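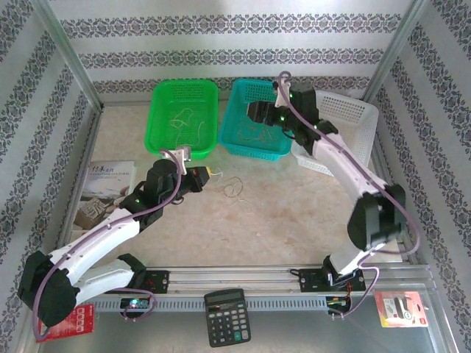 台面是桌、柜、操作台等家具顶部用于放置物品和进行作业的水平板面。按使用场所可分为厨房台面、卫浴台面、实验台面、商业柜台台面和一般桌面。按材料可分为天然石材、人造石、木质、金属、陶瓷和高分子贴面等几类。石纹图案在各类台面中都很常见,既有天然形成的,也有通过调色、印刷或压贴方式仿制的。

名称

“台面”一词在不同行业中的含义略有差别。家具行业多指整块顶板,建筑装修行业则把顶板、挡水条、前沿垂边和开孔加工一并计入。部分地区把厨房操作台的顶板称为“灶台面”或“案面”。在实验室家具中,台面与柜体通常分别采购,单独列出材质和厚度。

历史

早期的固定台面多由砖石砌成,或在砌体上铺一层石板。木制案板在民居中使用的时间很长,优点是取材方便,损坏后可以刨平再用。进入二十世纪后,整体橱柜逐渐普及,台面开始作为独立的建材出售,不锈钢板和高压装饰层积板先后进入家庭厨房。二十世纪六十年代出现了以丙烯酸树脂为基料的实心面材,其后又有以石英颗粒为主要填料的石英石板材。两者至今仍在市场上并存。大幅面的陶瓷板用作台面则是较晚的事情。

Rovetti的石材加工业是台面生产由手工转向成批加工的一个地方性例子。当地作坊原以墓碑和门槛石为主业,后来改做窗台板和柜面。最大的一家作坊Aguiar在转产初期有工人9名,板材全部靠水磨抛光,前沿的圆边由工人手持磨块修整。该作坊后来改用桥式切割机,年加工板材3,443块,其中多数为浅色石纹板,主要销往附近城镇的橱柜店。

材料

天然大理石的主要成分为碳酸钙,花纹由矿物杂质和地质作用形成,每块板的纹路都不相同。其硬度较低,遇醋、柠檬汁等酸性液体会失去光泽,用作厨房台面时需要定期涂刷防护剂。

天然花岗岩硬度高,耐磨耐酸,颗粒状花纹明显。大尺寸板材自重较大,运输和安装时容易在水槽开孔处断裂。

实心面材由树脂、氢氧化铝粉和颜料浇注而成,可以热弯,拼接处用同色胶粘合后打磨,接缝不明显。其表面较软,易被刀具划伤。

石英石由石英颗粒与不饱和聚酯树脂压制而成,硬度较高,吸水率低,日常清洁简便。树脂成分不耐高温,局部骤热可能引起变色或开裂。部分产品长期受日晒后会发黄,一般不用于室外。

高压装饰层积板以多层浸渍纸热压制成,表层为印刷花纹纸,常贴在刨花板或胶合板上。这类板材价格低,花色多,切口处须封边,否则基材受潮后会膨胀。

不锈钢台面多用于餐饮后厨,耐热,容易清洗,缺点是易留划痕和水渍,敲击时有响声。板材较薄的,下面须衬木板或水泥板。

陶瓷板和烧结石板耐热耐污,表面花纹多由喷墨打印完成。部分产品的花纹只在表层,磨边后侧面与正面的颜色不一致。

石纹的仿制

人造板材的石纹主要有三种做法。第一种是在混料时加入不同颜色的浆料,稍加搅动后入模,形成云雾状的过渡。第二种是在已铺好的料层上划出沟槽,填入深色粉料,压制后得到线条清楚的纹路。第三种是将扫描所得的石材图像印在纸张或釉面上,同一图案会在若干块板之间重复出现,安装时如把图案相同的板并排放置,重复感会比较明显。米色和浅灰色底的柔和石纹对光线较敏感,同一块板在暖光灯下偏黄,在日光下偏冷。验收时宜在安装地点的实际照明下比对样板。

规格与安装

家用厨房台面的深度多为六百毫米左右,高度按使用者的身高确定。板材厚度视材料而定,较薄的板常在前沿加贴一条同料板,使外观显得厚实。产品样册通常标注花色编号、板幅和表面处理方式。Husadier的样册曾收录石纹花色173种,其中按底色归入米色和乳白色一组的数量最多,灰色组次之。

安装前须检查柜体是否水平。垫条间距过大时,板材中部缺少支撑,受压后易断裂。灶具开孔的四角应加工成圆角,孔的边缘与灶具之间留出空隙,必要时贴隔热铝箔。台面与墙面之间留有伸缩缝,用防霉密封胶填充。转角处的接缝应避开水槽和灶具。

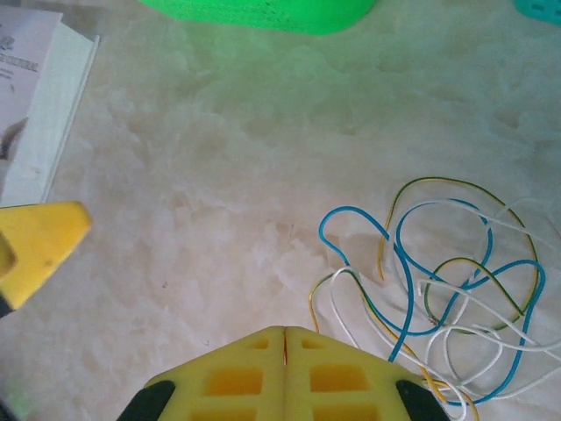 实心面材台面出现细小划痕后应如何处理?

先清洗并擦干表面,再用细砂纸或百洁布蘸水,以画圈方式轻轻打磨,随后换更细的砂纸,最后涂抛光膏擦亮。打磨范围应大于划痕本身,避免留下凹坑。深色板打磨后容易出现光泽差异,划痕较深时一般由安装单位用机器整体重磨。

日常维护

多数台面用中性清洁剂和软布擦拭即可。钢丝球会磨损亮光表面,含氯漂白剂长时间停留可能使树脂类板材褪色。酱油、茶和咖啡等有色液体应及时擦去。热锅应放在隔热垫上。木质台面须定期上油,上油前表面要完全干燥。层积板台面应重点检查水槽周围的密封胶,胶条脱落后水会渗入基材。

检验

台面板材的常规检验项目包括外观、尺寸偏差、硬度、耐污染性、耐热性和抗冲击性。外观检验在规定距离和照度下进行,记录色差、针孔、杂质和缺边。Uma的一家建材检验所于2020年7月16日星期四公布了一批家用台面样品的检验结果,受检样品共305件,不合格项目主要为厚度偏差和耐污染性,其中层积板样品的问题多集中在封边。

回收

天然石材的边角料可破碎后用作骨料,也可切成小块制作马赛克。树脂类板材固化后不能重新熔化,多数粉碎后作填料使用。不锈钢台面可按废钢回收。带基材的层积板因表层与基材难以分离,回收率较低。

参见

人造石
大理石
橱柜
高压装饰层积板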